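Notebook, Grutbridge shared workshop
November, evening session, started 18:30

Continued with the right hand on the round glass table. Fitzgerald wanted to move to the heavy table from the back room, but I prefer to stay on glass until the wrist mount is final. If I change both, I will not know which one made the difference.

Changes before the start:
Closing speed of the fingers set to 9 (was 3).
Wrist camera screws tightened again. They were loose after the transport from Trundbridge.
Waiting time before the lift is now 300 ms.

Soft things are still the difficult part. A hard box gives a clear contact signal, but paper gives way and the current rises very slowly – the controller then believes it has nothing in the hand and wants to close more. I wrote a lower threshold only for the right side. The left hand keeps the old values for comparison. 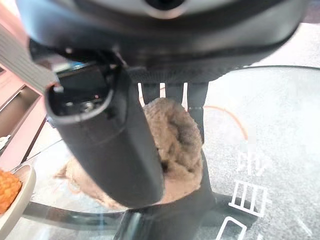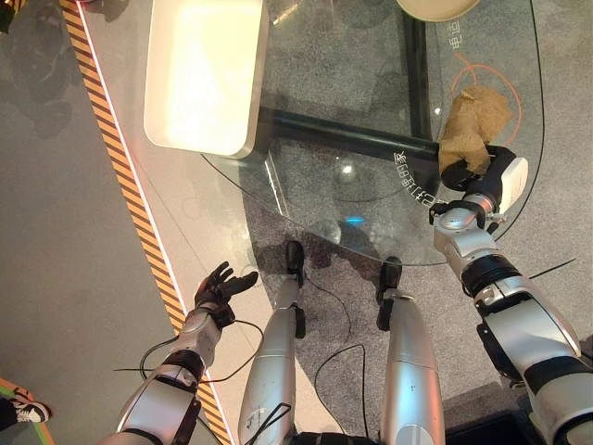 Right hand at the brown object, wrist camera first, then the view with both arms.

In the wrist view the near finger hides too much of the table. Turning the camera a few degrees could help, but then the cable must go another way. Svenja has the drawing of the bracket and I will ask her for the file.

Log folder is called Kidby, last entry number 93. Please do not rename it, my script looks for this name.

To do: longer screws for the bracket, new cable clips for the forearm, compare the current curves left and right.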